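Sorting the hardware drawer, part 3: sleeves, tips and gray plastic

Posted June 6, 2021 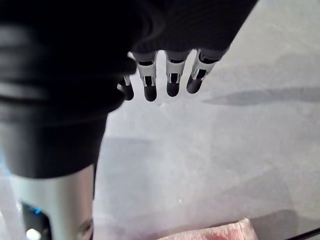 I put off the soft parts until the end because they are the hardest to sort. Screws have a length and a thread. A ribbed black sleeve has a diameter, a stretched length, a relaxed length and a tendency to spring out of whatever box you put it in.

The bench in Stonstead has one wide drawer and a shelf above it. In April the drawer held everything from fuse holders to a bag of rubber feet marked "Findham, keep". I have now split it by material first and size second. Metal goes left, hard plastic in the middle, anything flexible on the right.

Sleeves and bellows are stored relaxed, upright, in a bin deep enough that the top rib clears the lid. Stored flat, mine took a set along one side after a winter and never went quite round again. Eilidh Crichton keeps hers on lengths of dowel. I tried it and ran out of shelf depth.

Rounded tips and pads go in shallow trays with dividers. They should not touch each other for long periods, as some of the softer compounds get tacky. A dusting of talc works, but you will be cleaning it off later. I use baking paper.

Pale plastic is kept out of the window light. I had a set of white brackets go the color of weak tea on one face only, which made them useless for anything visible. They are still perfectly strong, so they went into the MacBrayne box with the other ugly spares.

Labels are printed at one size, black on white, facing forward. Jean Shearer asked for part numbers as well, so the Zirnetti bins now run from 739 up to 1027 with gaps left for additions. The list is a plain text file, one line per bin.

Next is the cable drawer. I have bought more dividers and a second roll of labels.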